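Accueil | Formation | Projets d'étudiants | Bibliothèque | Contact

Imprimer cette page | Envoyer par e-mail

Rapport de projet -- Atelier « Emballage et réemploi »
Institut technique de Grustow, deuxième année
Rapport rédigé par Lena Grabowska

1. Objet du projet

Le présent rapport rend compte du travail mené au second semestre sur les petites boîtes de rangement fabriquées à partir d'emballages imprimés. La demande émanait du service du prêt de la bibliothèque de Listdale, qui souhaitait disposer de contenants sobres, peu coûteux et faciles à poser sur un plan de travail clair. Le cahier des charges prévoyait une boîte basse, un intérieur sombre et une face supérieure unie. La conservation d'une partie de l'impression d'origine sur la face avant était admise, le service y voyant un moyen de rappeler la provenance du matériau.

Le budget alloué s'élevait à 135 euros, fournitures comprises. Les emballages ont été collectés à Zatdale entre février et avril.

2. Poste d'essai

Les essais ont été conduits sur une table blanche, sans nappe ni sous-main. Le choix d'un fond clair facilite le contrôle des arêtes et fait ressortir les défauts de pose du revêtement.

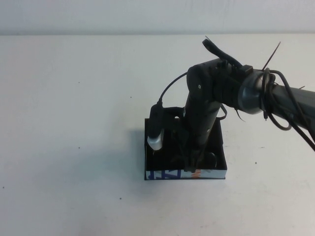

Le protocole distingue deux séries d'observations. La première porte sur la boîte ouverte : accès au fond, tenue des parois, lisibilité de l'intérieur. Un intérieur noir masque les traces de colle, mais il rend aussi les petits objets sombres difficiles à repérer, ce que le groupe avait sous-estimé au moment de la conception. Un fond gris clair a été envisagé, puis écarté pour des raisons d'approvisionnement. La seconde série porte sur la boîte fermée : planéité du dessus, netteté des angles, aspect du revêtement sous un éclairage diffus.

3. Revêtement

Trois matières ont été comparées : un papier teinté, une feutrine et une mousse fine. Le papier teinté marquait au pli et a été abandonné dès la première semaine. La feutrine et la mousse donnent toutes deux un noir profond et mat ; la découpe est plus franche avec la seconde, tandis que la première suit mieux le retour d'angle. La pose s'effectue à la main, du centre vers les bords, avec un temps de presse de 10 minutes.

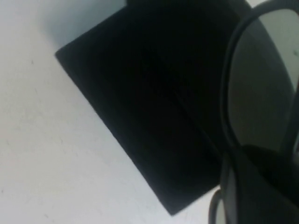 Faut-il recouvrir également la face avant ? Le groupe a choisi de la laisser apparente, car le carton imprimé y est en bon état et l'économie de matière n'est pas négligeable sur une série complète.

Le coût du revêtement a été estimé pour une série de 193 boîtes, correspondant aux besoins exprimés par Listdale. La surface développée nécessaire est d'environ 1150 centimètres carrés par boîte, chutes comprises. Ce chiffre devra être revu si le format venait à changer.

4. Aspect final

La boîte terminée présente un dessus noir, plus large que profond, et un panneau avant blanc où subsistent des lettres bleues et un petit motif orange. Les bords du dessus restent légèrement irréguliers. Un gabarit de découpe a été dessiné pour la série suivante ; il n'a pas encore été testé. 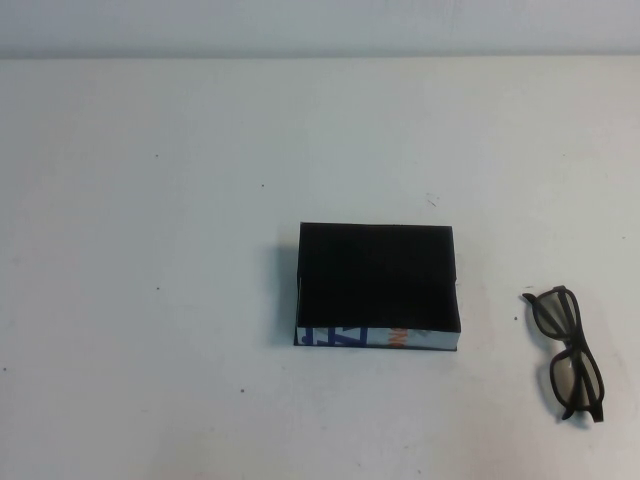

Arboleda a fait observer, lors de la présentation intermédiaire, qu'un dessus aussi sombre retiendrait la poussière et que le service du prêt devrait prévoir un brossage régulier. Cette remarque a été portée au dossier, et une fiche d'entretien d'une page sera jointe à la livraison.

5. Suites

Le gabarit et la fiche d'entretien seront remis à l'atelier avant la fin du semestre. La question du fond clair demeure ouverte -- elle dépend du fournisseur -- et pourra être reprise par le groupe de l'an prochain.

Contact : secrétariat des projets, Institut technique de Grustow | © Institut technique de Grustow, tous droits réservés | Haut de page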